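Section 3. Hanging patterned wallpaper in small rooms

Applies to Drummond paste-the-wall rolls only. For Burkano prepasted see the other guide. Updated April 24, 2018, L. Rutherford.

3.1 Before you cut

1. Check batch number on every roll. All the same? Good. One odd roll, take it back.
2. Power off at the panel. Outlet covers off, screws taped to the back of the cover.
3. Fill holes, sand, wipe down. Prime bare drywall and let it dry overnite.
4. Measure wall height in 3 places. Use the tallest, add 2 inches top and bottom.

Note: large leaf prints have a long repeat. Order an extra roll. Small offcuts won't match anything later.

3.2 First strip

5. Plumb line, one roll width from the corner minus half an inch. Don't trust the corner, don't trust the door frame either.
6. Paste the wall, not the paper. Go a little past the line.
7. Hang from the top. Smooth from the middle out.
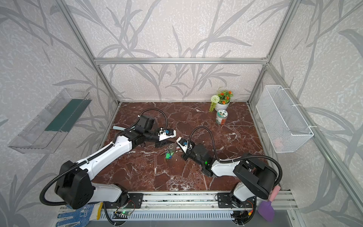
8. Second strip: match the pattern at eye level first, then slide up or down. Butt the seams, no overlap.
9. Roll seams lightly. Too hard and teh paste squeezes out and leaves a shine.
10. Trim top and bottom with a fresh blade. New blade every strip.

Caution: paste on a polished floor is very slippery. Drop cloth down, wipe spills right away.

Caution: no foil papers behind switches or outlets.

3.3 Inside corners

11. Never wrap a full strip. Cut it to go round by half an inch, then new plumb line on the next wall.
12. Small mismatch in the corner is normal. Put it in the one behind the door if you can.

Bubbles still there next day: slit, dab of paste, press flat. Lifting seams, see 3.5. Questions to Callum Nisbet at the Flurnport counter, ext. 103.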